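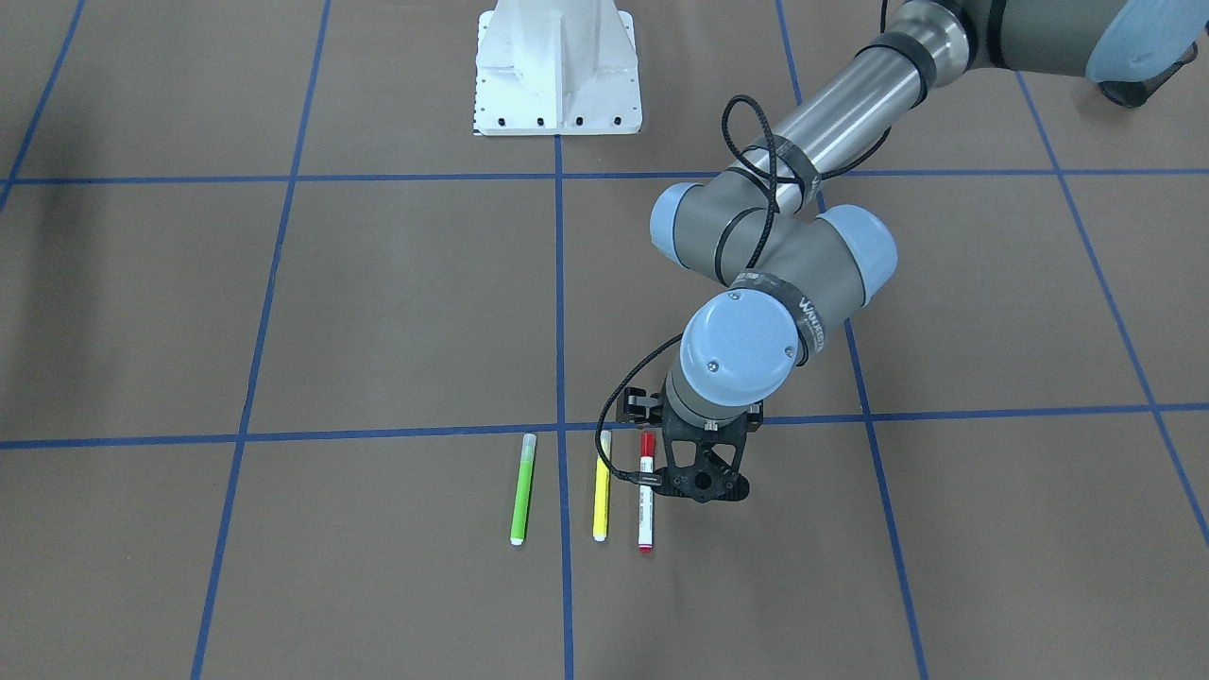
Brenda Sosa asked after the last session why a rear-wheel-drive car spins at all if the driver keeps the throttle steady. Lifting off mid-corner is the usual cause, and it is covered first.

Handout 5: Weight transfer and grip

When the driver lifts, load moves to the front tyres. The rear tyres lose grip just as the car still needs it to hold the line.

2 shares

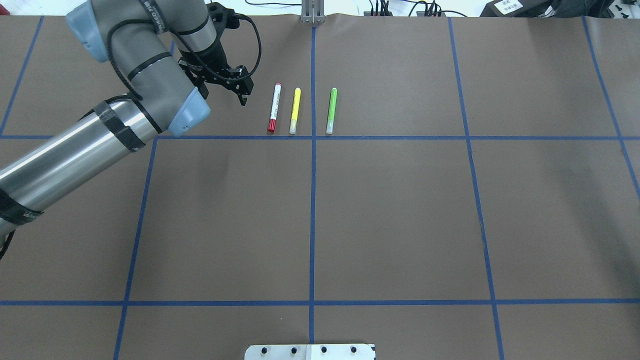 Each tyre has one budget of grip, shared between cornering and braking. Use most of it to turn and little is left to slow down. To plot this, draw sideways force across and braking force up on a plain grid, like the blue tape lines on the brown surface, and mark the limit as a circle. Anything outside the circle is a slide.

Exercise: the Vorkow circuit has a bend taken at 73 km/h. Say what happens if the driver brakes at the apex — first on a dry road, then on a wet one.

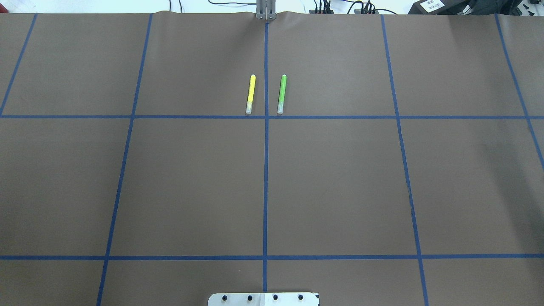

Fig. 3. Two highlighters on the taped grid.

Answers go to Gervasio Ulloa. Read chapter 9 before the skid pan day in August.

0 comments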